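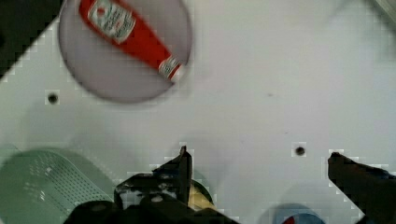 A red ketchup bottle on a plate.

Gebremedhin Teshome keeps his recipes in a school exercise book with a torn cover. Most of them are for sauces. He has been making tomato sauce for sale since he left his job as a kitchen hand, and he now supplies cafes, two butchers and a Saturday market from a rented kitchen in Indolholm.

The business is called Tamiru, after his grandfather. It sells a plain tomato sauce, a hot one with berbere, and a green tomato relish that only appears when growers have fruit they can't move.

"People ask me what the secret is and I tell them it's onions," he says. "You cook the onions for a long time before any tomato goes in. If you hurry the onions, you can taste it in the bottle."

He did not grow up with tomato sauce in the Australian sense. At home, tomatoes went into stews, and the heat came from spice his mother ground herself. His first meat pie was at a football ground, in his second winter here.

"A man behind me said I couldn't eat it like that, and he squeezed his sauce onto it. I didn't know him. I thought the sauce was very sweet. By the end of the pie I liked it."

The first batches were made at home in a stockpot and given away. Several were bad. One was so sharp with vinegar that his daughter refused to stay in the kitchen. Another set so hard it had to be spooned out of the jar.

"I was cooking it until it looked right in the pot," he says. "But it gets thicker when it cools. I should have known that from stew."

He now tests each batch by dropping a little on a cold saucer and tipping it. If a ring of water runs out from the edge, the pot goes back on. He learned this from a jam book borrowed from the library at Greltmont, which he renewed so often that the librarian suggested he buy a copy.

His tomatoes come from a grower outside Greltmont who sells him the split and misshapen ones. In a good season they are cheap. Last summer was not a good season. There was a week of heat in January, then hail, and the price of seconds went up by 73 cents a kilo. He put his own price up once and lost a cafe over it.

"They were polite about it. They said the customers don't notice which sauce it is. Maybe that's true. At breakfast, with eggs, I don't think people are paying much attention."

He is not bothered by the comparison with supermarket sauce, and keeps a bottle of it in the fridge at home. His children prefer it on chips. He says the big makers are very good at making every bottle taste the same, and that this is harder than most small producers will admit.

"Mine changes. In February it's sweeter. In May I need more sugar and I don't like adding it, but I add it. If somebody buys a bottle in February and another one in May, they might think I changed the recipe."

The biggest change has been the filler. For the first three years he filled every bottle with a jug and a funnel. Then he bought a second-hand Prindix, a bench-top piston filler, from a honey producer who was retiring. It took him a fortnight to get the smell of honey out of the seals. On a full day he can now fill 356 bottles, and be home for dinner.

The bottles are glass. He looked at squeeze bottles and decided against them, mainly because he fills hot and didn't trust the ones he tried. Customers still ask. An older man at the market tells him most weeks that glass is a nuisance, and then buys one.

"He hits the bottom with his hand. I've shown him — you hit the side of the neck, on an angle. He doesn't want to do it that way."

The question of the fridge comes up just as often. His advice is to put it in the fridge after opening, and he prints this on the label. His sauce has less sugar and less vinegar than he started with, and he would sooner have people cautious. He knows plenty of them leave it in the cupboard anyway.

He has no plans for a factory. He would like a second burner and a cool room he doesn't have to share with a pastry cook. A mustard is coming in September, if he can settle on the seeds. So far he has made seven versions, and his wife likes the third.

"I like the sixth," he says. "We'll probably sell the third."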